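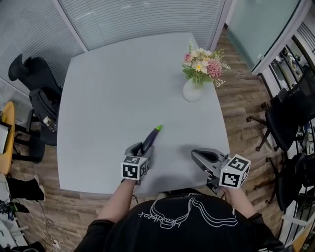
Episode alignment

Episode alignment is the job of taking everything recorded during one hand-guided demonstration and putting it on a single clock and in a single coordinate frame, so that a policy can be trained on it later. I've been keeping the alignment pages of this wiki for a while now, and this is the one people land on first, so I've tried to keep it readable. If you want the math, it's on the pose graph page (sorry in advance).

What goes in

A typical episode in the Flundby format has a head camera stream, one stream per gripper, the finger opening values, and the tag detections. Grippers usually carry a printed cube with square fiducial patterns on its faces, one cube per hand. Each face has its own ID, so the software can tell left from right even when the operator crosses their arms — and believe me, operators cross their arms all the time.

Nothing in there arrives in step. Every device stamps its own time, the clocks drift, and the first few frames are often junk while exposure settles. The aligner's first pass is just bookkeeping: find the overlap, throw away the ends, and resample everything to the head camera's frames.

Time offset

The classic way to find the offset is to ask the operator to tap the fingers together before starting. It works great when people remember! Svenja Baumgartner wrote the version most of us use now, which skips the tap and compares two speed curves instead: how fast the cube moves as seen from the head, and how fast the gripper says it's moving. Slide one curve along the other until they match best and you have your offset. It struggles when one hand is parked for most of the episode (a flat curve matches everything equally well), so in Drosero the parked hand simply borrows the offset of the busy one.

Cube pose

A cube beats a flat tag because you can nearly always see two or three faces. With one face you get the famous flip, where the solver can't decide between two tilts that look almost the same, and the hand appears to snap back and forth like a bad puppet. Two faces mostly cure it. The corners of all visible faces go into one solve, not one solve per face averaged afterward. I tried averaging for most of a September and the results were mush.
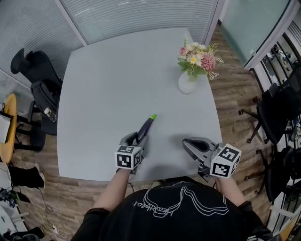
The other thing that hurts is motion blur. Corners smear, the detector still reports them with full confidence, and you get a pose that's off by a little in a direction you can't predict. Drosero weights corners by how sharp the edge is, and below a threshold it drops the detection and lets the smoother carry the hand across the gap. Short gaps are fine. Long ones get flagged, and I'd really rather you look at those by eye than raise the limit.

Reference frame

Since the head moves, everything measured from it moves too. You need something that stays put, and in tabletop work that's normally the table. Gultow fits a plane to the tabletop and uses its corners to fix the axes, which is quick and good enough for most tasks, though a square table gives you four equally valid answers. Pick one from the operator's side and stick with it for the whole batch. Tremblay goes the other way and tracks background features with no idea of a table at all. It's slower, and repeated patterns such as floor planks or blinds can fool it, because one strip looks so much like the next.

Checking the result

The stock test set has 2,000 episodes. On the last full run 767 of them came back with at least one flag, which sounded terrible until Mireille Boutros sorted the flags by type and found that most were the long gap warning on a hand that wasn't doing anything. She has since split that warning in 2, one for idle hands and one for hands holding something, and only the second stops an export.

My own routine is to draw the cube outlines back onto the head video and watch it at triple speed. A bad offset shows up as outlines that lag behind the hands on every quick reach. A bad flip shows up as flicker. A bad table frame looks perfectly fine in the overlay, annoyingly, so plot the fingertip heights as well and make sure none of them go below the tabletop.

See also: Pose graph; Corner weighting; Idle hand rules; Export flags

Last edited Sun 7 June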